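Narnska bench: scent handling rig
Inspection checklist and comments before the next run

Location: back room, Elcombe shared workshop
Checked by: Mwanaisha Mosoti
Build owner: Kimutai Karuki (arm, base plate, controller), Mwanaisha Mosoti (bottle handling, strips, storage)
Key: OK = pass. FIX = must be done before power-on. WATCH = allowed to run, look again next time.

The rig is a small tabletop arm that will pick up a glass perfume bottle, press the nozzle over a paper strip, and put the bottle back. Perfume is mostly alcohol, so this list covers the usual pinch and power items plus fire and air. Go through it in order. If anything in sections 1 or 2 is marked FIX, stop there and leave the supply unplugged.

1. POWER AND STOP

1.1 Main supply is switched off at the wall when nobody is at the bench. OK
1.2 Stop button cuts motor power and does not depend on the controller. OK
Comment: Tested with the controller frozen on purpose. Arm went slack, as it should. It also dropped the dummy bottle, see 3.4.
1.3 Stop button can be reached from the chair and from the door side. FIX
Comment: Fine from the chair. From the door you have to lean over the arm's sweep. Kimutai will move it to the front corner on a longer cable.
1.4 Supply fuse matches the value on the label inside the lid. OK
1.5 No bare wire, tape repairs, or loose ferrules between the supply and the base. WATCH
Comment: The shoulder motor lead has a shiny spot where it rubs the bracket. Insulation is intact. Sleeve ordered.
1.6 Controller starts with motors disabled after a power loss. OK

2. FIRE AND AIR

2.1 All switches, relays, and the supply are at the far end of the bench from the spray position. FIX
Comment: The relay board is still under the spray position, where it was for the wiring tests. It goes in the closed box on the other side. No spraying under power until this is done, including "just one quick press."
2.2 Extractor fan running before the first spray and left on for 20 minutes after the last. OK
2.3 Extractor motor sits outside the air stream. OK
2.4 No soldering, heat gun, or glue gun use in the room during a run. OK
Comment: The Obura printer shares the room. Its hot end counts. Check the booking sheet and shut it down first.
2.5 Extinguisher in its bracket, gauge in the green, nothing stacked in front. OK
2.6 Used strips go into the lidded metal can. WATCH
Comment: Lid was off when I came in. Please put it back each time.
2.7 Spare bottles closed and stored in the cupboard, away from the supply. OK

3. GRIPPER AND BOTTLES

3.1 Finger pads clean, no cuts, no residue. OK
3.2 Grip force set with an empty bottle before a full one is used. OK
3.3 Press finger stops at the end of nozzle travel and does not keep pushing. WATCH
Comment: The travel is different on every bottle we have. The press finger uses a single fixed distance of 3 mm, which is too short for one nozzle and close to the limit on another. Needs one setting per bottle in the Sisa script, or a force cutoff.
3.4 Soft tray under the whole carrying path. FIX
Comment: The foam covers the pick and the spray position but leaves a gap in the middle. That is where the dummy bottle landed.
3.5 Nozzle direction confirmed by eye before the first press. OK

Section 4 covers the hand procedure, which the arm is meant to copy. We ran it by hand on the table with no powered parts so that we could agree on the order of steps and the position of the strip.

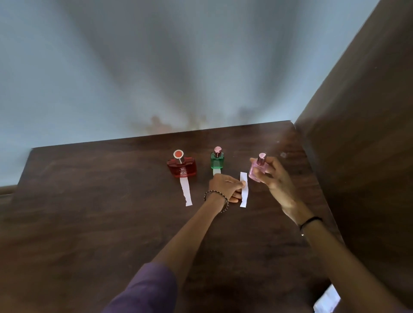
Hand procedure, pink bottle. Left hand steadies the strip, right index finger works the nozzle.

4. HAND PROCEDURE

4.1 One strip per bottle, kept with its bottle. OK
Comment: Laying the strip under or right next to the bottle works well. The red and green bottles have theirs. No mix-ups, so the rig should keep the same layout.
4.2 Strip held upright for spraying. WATCH
Comment: Easy with fingers. For the arm we need a clip that holds the paper by its lower end without tearing it. Our hand-cut strips have uneven edges and will not sit square in a slot. Cut the next batch with the guillotine.
4.3 Bottle held above the strip with one finger on top. OK
Comment: The gripper has to hold the glass body and leave the cap end free for the press finger. The side grip we drew first would also work, but it blocks the view from the bench camera.
4.4 Nozzle pointed away from the face, and away from anyone across the table. OK
4.5 Nothing worn at the wrist near moving parts. FIX
Comment: Applies as soon as the arm is live. Bracelets are no problem for hand spraying on the table, but beads and thread can catch in the gripper linkage. Take them off and push sleeves above the elbow before plugging in. I have put a hook by the door.
4.6 Loose paper cleared from the work area before a run. WATCH
Comment: Stray sheets slide under the base plate and lift one foot. Notes go on the clipboard.

5. MOTION

5.1 Base plate clamped at both front corners. OK
5.2 Full path run once at low speed with no bottle. OK
5.3 Soft limits set on every joint and tested. WATCH
Comment: Elbow limit is right. Wrist limit is set but I could not test it with the camera bracket in the way. Kimutai to test on Monday.
5.4 Hands stay outside the taped line while motors are enabled. OK
Comment: The person placing strips must also be the person holding the enable switch.
5.5 Cycle counter recorded. OK
Comment: 1,790 at the time of this check, all dry cycles. Belt tension gets looked at every 100.

RESULT

Not cleared for spraying. Cleared for dry cycles with an empty plastic bottle once 1.3 and 3.4 are done and bracelets are off (4.5). Item 2.1 has to be closed and checked by the person who did not do the wiring, so that one is mine.

Parts still needed: cable sleeve, foam strip for the gap, lidded box for the relay board, two spring clips to try as strip holders.

Keep this sheet on the clipboard with the earlier ones. Write new comments under the item they belong to and initial them.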